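Machines and Everyday Work
Handout for Week 6: Can It Do the Dishes Yet?

Welcome back, everybody. Last time we stayed mostly on the factory side and talked about machines that do one motion all day and do it beautifully. This week we come home, to the kitchen, where you and I put things away without giving it a second thought, and where robots still have a surprisingly hard time. Please read this before Wednesday, and don't worry if some of it repeats what I said in class. I tend to repeat myself when I like a topic, and I like this one very much.

Let's begin with putting a mug on a mug tree. Think about what your own hand does. You pick the mug up by whatever part is nearest, you turn it so the handle faces a peg, and you slide it on, and if it bumps the wood you wiggle it a little and carry on talking to whoever is in the kitchen with you.
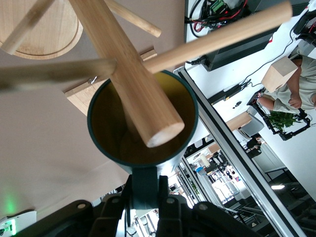

For a robot, each piece of that is a separate headache. The pegs stick out at different angles, so a path that suits one may be quite wrong for the next. The fingers have to hold the handle, or some other part of the mug, and yet the handle is also the very thing that needs to go over the peg! A person shifts the grip without noticing. A machine with two fingers often has to set the mug down and pick it up again some other way, and every time it does, there is a fresh chance to be a little bit off.

A word about "a little bit off," which came up in the questions last week. In the Drenard problem set you worked with a machine whose parts arrive in the same spot every time. Suppose it fails once in 500 tries. That sounds wonderful, and on a line with somebody standing by it may well be. Now suppose a home robot handles 47 things after dinner and drops one. You would be sweeping the floor every evening, and I doubt you would keep it very long. The number we are willing to live with depends a great deal on who has to clean up.

The second difficulty is variety. A table at home has cups and trays and thin little things and flat little things all sharing the same space, and each one wants to be picked up differently.

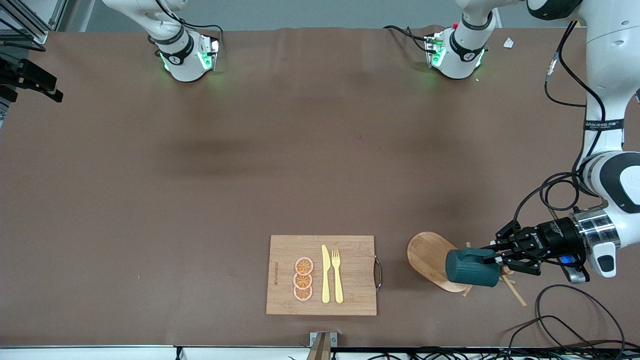

A mug gives the fingers something to close on. Flatware lying on a board gives them hardly anything, and a slice of fruit is softer than either and doesn't like to be squeezed. You can build a very good tool for any one of these — a suction cup, a scoop, a soft pad — but the kitchen asks for all of them within the same minute, and it asks in a different order every night.

So, can machines do household chores yet? My own answer is "some of them, slowly, with somebody watching." I know there are short films going around in which it all looks finished, and I enjoy them as much as you do. When you watch one, try asking how many tries came before it, whether the objects were set out ahead of time, and whether the film was sped up.

For Wednesday

Pick one chore you do at home and write out every step, including the ones your hands do without asking you. Aim for at least 20 steps. If you get stuck, do it once with your eyes closed (nothing sharp or hot, please).

Mark the steps where you rely on touch more than sight.

Read the Kassab chapter on grasping. You may skip the math in the second half, although I'd be delighted if you tried it.

Printed copies are in the tray outside my office, and the sign-up sheet for the Zastville visit is next to them.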